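The Long Way Down to Bovirness Gets a Second Volume

Readers who fell for The Long Way Down to Bovirness a few winters back, and who have been writing to Trastilero Books ever since to ask when they might go back, will be very glad to hear that the answer is December. The second volume, titled The Salt Clock, has been through its last round of edits and is off to the printer, and the press is taking advance orders from its own website and through the handful of shops that have always looked after its list so well.

For anyone new to the series, Bovirness is a harbor town that turns up on the coast for one night a year, and never on the same stretch of coast twice. In the first book a young mapmaker's apprentice rowed out to it on a dare and came home with a key that fit nothing on land. It was a gentle sort of fantasy, heavier on fog and soup and old grudges than on swords, and it found its readers slowly, mostly by being passed from one pair of hands to another (the copy in our own office has been lent out so often that the cover is held on with tape).

The Salt Clock picks up 13 years later. The apprentice is a grown woman with a workshop of her own in Steletville, inland and uphill, about as far from the water as she could manage to get. Then the key begins to turn by itself at night, a quarter turn at a time, and a lodger by the name of Baert arrives with wet boots in the middle of a dry summer. Baert says he has come about the room. He also knows the tune her grandmother used to hum, and he will not say where he heard it. From there the story heads back to the sea, though it takes its time getting there, with a long and very funny stretch on a river barge that early readers seem to love best of all.

The new book is the longer of the two, at 78 chapters, but please don't let that put you off! Many of those chapters are only a page or two, and several are letters, recipes or entries from the harbor log. The first volume had the log entries too, of course, and a good many readers have told the press that they skipped ahead to read those first and then went back to the beginning. That will be harder to do this time, as the entries are out of order and one of them appears to be lying.

Trastilero is bringing the book out in 3 editions: a paperback, a cloth hardcover with a fold-out map, and an e-book. The map is worth a word or two. It shows the coast with every known landing place of Bovirness marked in blue, and the ones the characters have only heard about marked in gray, and there is a small mistake on it that the press swears was left in on purpose. The hardcover will be a single printing, so anyone who wants one would do well to order early. The paperback will stay in print, and the first volume is being reprinted alongside it with a matching spine, which should please everyone who likes their shelves to line up.

There will be a launch evening at the Steletville reading room - yes, the town in the book borrowed its name from the real one, and the real one has been very gracious about it. Doors open at 6:30 p.m. and the reading begins at 7, with the opening chapter and one of the barge chapters, followed by questions and plenty of time for signing. Admission is free, but the room is not large, so the press asks that you put your name down through its website before you come. Copies of both volumes will be on sale at the back, and people bringing a well-loved first volume from home are more than welcome to have that signed too.
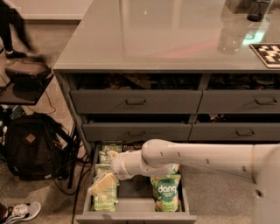
Packaged snacks in the open bottom drawer of a gray kitchen island.

An audio edition is planned as well, although it will follow the printed book by a few months. The recording runs long, and the press would like to get the harbor songs right before it lets anyone hear them. A sample chapter should go up on the website before the launch.

As for a third volume, Trastilero will say only that there is an outline, that it is 4 pages long, and that the last page is mostly a drawing of a lighthouse. Advance orders for The Salt Clock are open now, and orders placed before the end of November will come with a printed bookplate.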